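The Case for the Wooden Dish Rack

Before drying towels were common, most households let plates dry on pegs. Lenuța Furtună, who restores kitchenware at the Skerance workshop, has handled roughly 200 such racks.
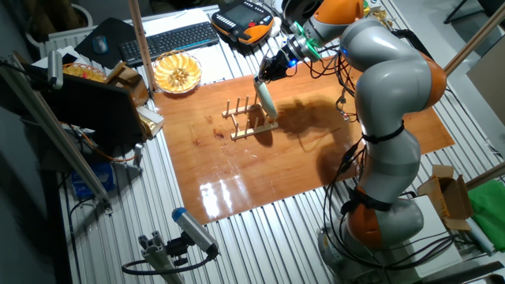 The form has changed little: two rails, two rows of dowels and no glue where water collects.
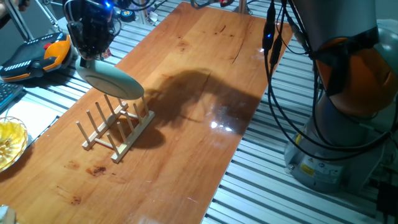 Does pale wood need oil? A light coat each November is sufficient.

Bowls demand more room than plates — a deep one may take two slots.

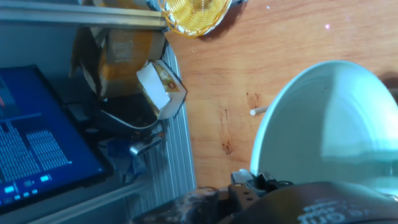 Pale bowl and a wooden tabletop, with a yellow basket beyond.

Stains on a varnished board should be wiped promptly, with the grain.

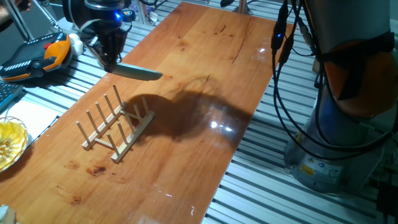

Choosing a Rack

Mrs. Furtună advises buyers to test every peg by hand.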